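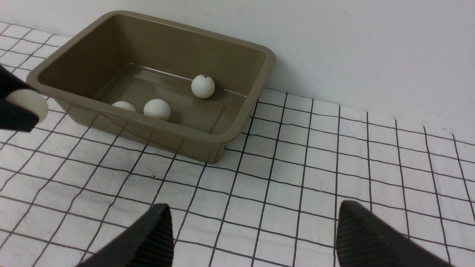 Figure 1. Balls in the tub, with the tub pushed back towards the wall.

Keeping ping-pong balls in an open tub
Project report, Drandunstead College

1. Background

The table tennis club in the Sirach building keeps its practice balls in open plastic tubs. Players complain that balls jump out again when they are thrown back in, and end up under the radiators. Our supervisor, Rüdiger Hinrichs, suggested we find out how often this happens and whether it matters where the tub is put. We started in October.

We did not try to design a new container. The club has no money for one and the tubs are easy to stack, so we only looked at things that could be changed for free.

2. Tub and balls

The tub is rectangular, with rounded corners and a flat rim. The sides slope in towards the bottom. We chose the olive-brown one because white balls show up well against it. The balls are ordinary white practice balls from the club's box. We left out any that were dented or split.

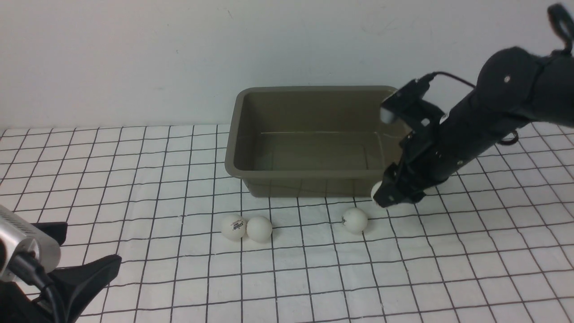 Placing the tub was harder to get right than we expected. It is light and slides a little when a ball hits the rim, and after a few drops it was no longer where we had put it. In the first session we used a tape measure each time, which was slow. After that we worked on a white surface with a black grid and lined the tub up by eye against the lines. The same lines helped with balls on the table in front of the tub, as we could write down the square a ball was in without measuring. Some of the balls have a small printed mark, so we could tell those from the plain ones in our notes. A faint raised line runs across the bottom of the tub, and we wondered if it would stop balls rolling. We saw no clear sign of that.

3. Method

A drop counted as "in" if the ball was at rest inside the tub at the end. Anything else counted as "out". We used two positions for the tub, one near the wall and one in the middle of the table. Drop height was kept the same for all the results below.

We planned 2000 drops. We finished 1052 before the room was needed for something else, and most of those were with the tub near the wall.

4. Results

Of the 1052 drops, 738 ended in the tub. The other 314 were out. In some 33 of these the ball touched the rim first, but Villalobos and I did not always agree on what was a rim hit, so that number should not be relied on.

We had too few drops in the middle position to compare the two fairly. Our impression is that the wall sends some balls back into the tub, mainly the ones that bounce high off the far side. 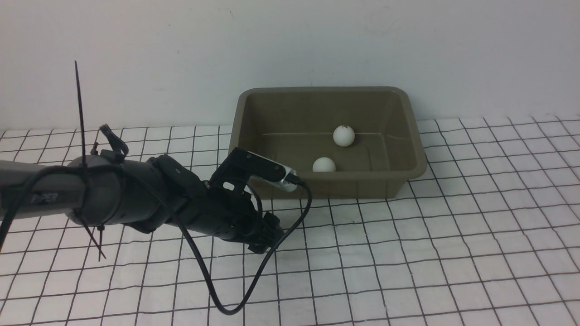 Figure 3. The tub near the wall, showing the sloped sides and the broad top rim.

5. Problems and further work

The drops should have been split evenly between the two positions from the start. We would also like to try a cloth in the bottom of the tub. Sima in the year below has asked to carry on with the project and has our notes and the tally sheets.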